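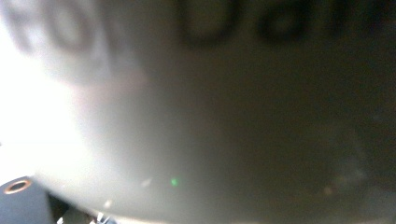 Slide 1. Contact-phase frames in wrist-camera demonstrations

Leave this one up while people sit down. Start on time, the slot is 30 minutes with questions.

The talk covers one narrow result from the Vuleck project: what happens to a grasping policy when the frames closest to contact are down-weighted during training, and how we decide which frames those are. The slide is a frame of that kind. A pale curved surface takes up almost all of it, there is glare down the left side, and the dark lettering at the top is too blurred to read. Point to the gripper part in the bottom left corner. It is one of the few things with a hard edge.

Slide 2. Why these frames matter

A hand-held gripper with a camera mounted on it moves toward the object. Distance drops below the near focus limit of the lens, and image detail falls off quickly. The action labels stay accurate, because pose comes from the tracking pipeline and does not depend on this image being sharp.

So we have good labels attached to poor observations. A policy trained on all frames equally has to fit both. Say clearly that we do not treat the frames as errors. They contain some signal: shading, the outline of the surface, the position of the gripper relative to it.

Slide 3. Data

1,621 demonstrations, all recorded with the hand-held tool, all single-object picks and places. 198 were held out before any tuning. The split is by recording session, so no session appears on both sides.

The objects come from the Fortin set, 21 in total. Several are smooth and light in color, which makes the exposure problem worse at short range. Do not go through the object list. It is in the backup slides.

Slide 4. Scoring a frame

Two quantities per frame. The first is local gradient energy, computed on a mask that leaves out the gripper. The mask is important. If the gripper is included, a frame with no usable object detail can still score well on the strength of the tool's own edges. Go back to slide 1 if anyone looks unsure.

The second is the fraction of pixels near saturation, again with the gripper masked.

We combine them into one weight between zero and one. The weight multiplies the loss for that frame. There is no hard cutoff. We tried one first and the policy became unstable in the last part of the approach, where it had almost no training data left.

Slide 5. Small bright points

Mention this briefly. Isolated specks, such as the green one near the middle of the lower half on slide 1, add gradient energy without adding object detail. We apply a small median filter before scoring. The filtered image is used only for the score. The policy still gets the original pixels.

If asked about the source of specks in general: we did not study it.

Slide 6. Training setup

Same network, same optimizer, same number of steps for all runs. The only change is the frame weight. Three conditions: uniform weights, hard cutoff, soft weights. Training and evaluation both ran through Flosent, our in-house scheduler, with fixed seeds.

Slide 7. Result

Read the axis labels out loud, the font is small.

Soft weighting gives lower action error on the held-out demonstrations during the approach. During contact itself, the difference from uniform weighting is within seed variation. The hard cutoff is worse than both at contact. That matches what we saw on the arm, where it tended to stop short and hover.

Do not claim a gain in overall task success. The robot trials were too few to support it.

Slide 8. Limits

One camera, one lens, one focus setting. A lens with a shorter near limit would move the point where detail drops and might remove most of the effect.

The score knows nothing about the task. A blurred frame of a plain surface and a sharp frame of the same plain surface can get similar weights. We do not have a fix for this.

We also did not test sequences where the gripper stays close to the object for a long time, such as wiping.

Slide 9. Next steps

Repeat on the Orketside recordings, which use a second camera set farther back. Compare the frame weight against a learned one. Check whether a longer image history makes the weighting unnecessary, which is my guess for the approach phase.

Backup slides: object list, mask construction, per-object error, weight curves for ten held-out demonstrations. If the mask question comes up, go straight to backup 2 and show the scores with and without it.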